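School Facilities and Public Money
Week 2 handout: How a new school gets built

Hi all, and welcome back. Last week I rambled on about enrollment forecasts and ran out of time, so these notes pick up at the point where a district already knows it has a crowded building and has to do something about it. Bring them to class, because I'll be scribbling on the same outline. 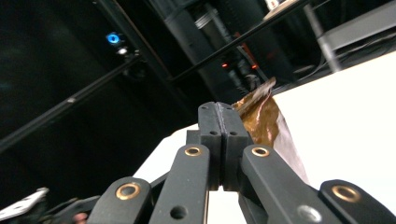
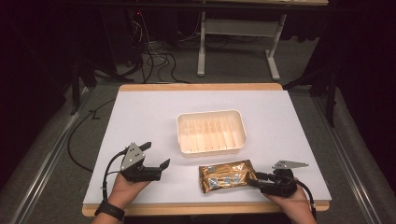
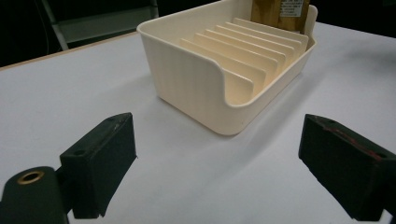

Gripper, three views; the foil snack package is in the second.

1. Replace, renovate or add on?

We're using Stimham Elementary all term, so get to know it. The school was designed for 473 students and the building is 50 years old. The district had three choices: fix it up, stick an addition on the back, or knock it down and start over. I used to think replacement was always the expensive option (I grew up in a town that patched the same roof every summer!), but once you add in new heating, new wiring and somewhere for the kids to go during the work, the gap gets a lot smaller. Go back to the cost worksheet from week 1 and look at line 9, the temporary classrooms. That line moves more than any other, and it's the one people forget to ask about at meetings.

2. Where the money comes from

Most districts stitch it together. There's usually a county share, a state share, and then some borrowing. Please get this straight before the quiz: the operating budget pays teachers and keeps the lights on, and the capital budget pays for buildings. When a parent stands up and says "why are you buying bricks when my son's class has no aide?", it's a fair thing to feel, but the two pots mostly can't be mixed. I'd like you to be able to explain that kindly, in two sentences, to someone who is already annoyed.

3. Picking the site

Stimham looked at two places, the existing lot and the old Kurup tract out by Urham. The Kurup land was bigger and cheaper per acre. It also had no sidewalks and no sewer line, and nearly every student would have needed a bus. Some 1,000 people signed a petition to keep the school where it was. I don't think the petition decided it all alone, but read the hearing minutes and see if you agree with me. We'll argue about it.

4. The groundbreaking

Yes, the shovels and hard hats! It's easy to roll your eyes, but look at who gets invited and who gets to speak. By the time there's a ceremony, the design has been approved and the main contract is usually signed, so a groundbreaking is a pretty poor place to raise an objection. The public comment that counts came much earlier, often on a weeknight with a dozen people in the room.

For next time

Read the Pretura case (the district that swapped architects halfway through) and write one page on what the delay cost and who paid. Double spaced, please, my eyes are terrible. The longer paper isn't due until late September, so don't panic about that yet. If you can get to a school board meeting before then, go, and pick up a printed agenda while you're there. We'll use them in week 4.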